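**Pushing blocks by plain instructions – project report, Thursday, July 25, 2019**

Farzana and I wanted to find out if an arm that can only push could learn to follow sentences like "move the blue cube next to the green star." No gripper, no picking up, just one rod and a lot of sliding. We loved this problem from day one!

We recorded 328 pushes by hand with a joystick, then trained a small network we call Unard on them. Each run starts from a fresh layout of the eight blocks, and the instruction names them by color and shape. Crowded layouts turned out to be the fun part – when a red cylinder is touching a red star, a push on one can drag its neighbor along.
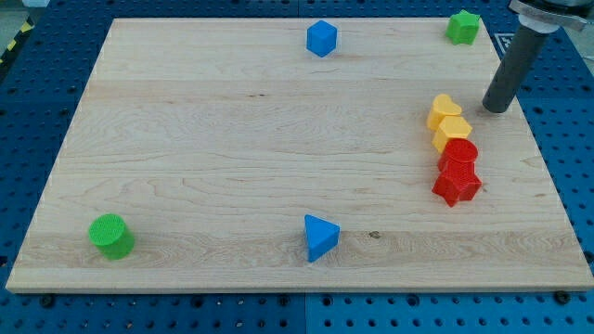
Lindalva Nogueira asked whether we were scoring the sentence or the push, and she thought a block that ends up in the right place after knocking two others away shouldn't count as a full success. We went back and split the score in two: target reached, and neighbors left alone.

With the new scoring, Unard reached the target in 230 of the 328 replayed starts. In 13 of those it also shoved a neighbor out of place, mostly when it came in at a shallow angle. Training stopped at 2000 steps, and the curve was still creeping up – so we're leaving it on longer next week and adding more tight clusters to the training set.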